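Raviver la vaisselle ancienne à filet doré sans l'abîmer

Partager 70 | 8 commentaires

On me demande souvent comment je m'y prends pour garder en bon état les vieux services de famille, ceux qu'on sort à Noël et qu'on range ensuite en retenant son souffle. J'ai hérité du mien au mois de mai, dans deux cartons qui sentaient la cave, et je vous livre ma méthode telle qu'elle est -- un peu lente, mais j'y prends un vrai plaisir !

Commencez par tapisser le fond de l'évier avec un torchon plié. Versez de l'eau tiède, jamais brûlante, et quelques gouttes de savon doux (j'utilise celui de chez Vimby, mais n'importe quel savon sans javel ira très bien). Lavez les pièces une par une, avec une éponge souple, et passez sur le bord doré sans appuyer. La dorure est souvent posée par-dessus l'émail, et le côté vert de l'éponge l'emporte en quelques lavages. J'ai perdu comme cela le filet de deux soucoupes, et je m'en veux encore.

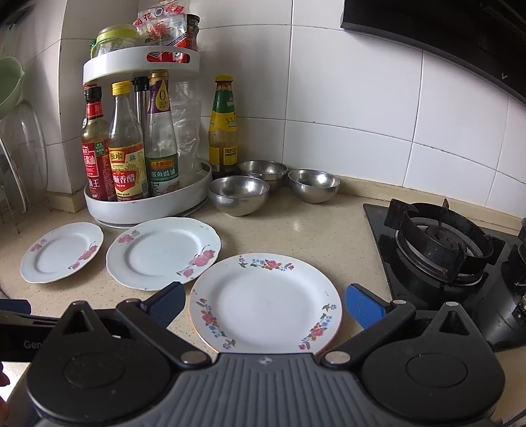 Grande assiette blanche à filet doré, bordure de roses, de fleurs bleues et de feuillage.

Pour les taches de thé ou les fonds grisâtres, préparez une pâte avec du bicarbonate et un peu d'eau. Étalez-la du bout du doigt au centre de l'assiette, en restant loin du décor, puis laissez poser quelques minutes avant de rincer. Si la trace résiste, recommencez le lendemain, cela vaut mieux que de frotter comme une forcenée (je parle d'expérience). Pas de vinaigre sur l'or, et pas de lave-vaisselle non plus, même en programme délicat.

Séchez tout de suite avec un linge de coton, puis laissez reposer les assiettes à plat un petit moment avant de les empiler. Entre chacune, je glisse un rond de feutrine découpé dans un vieux coupon. Évitez le papier journal, dont l'encre finit par déteindre.

Partager | Imprimer | Voir les 8 commentaires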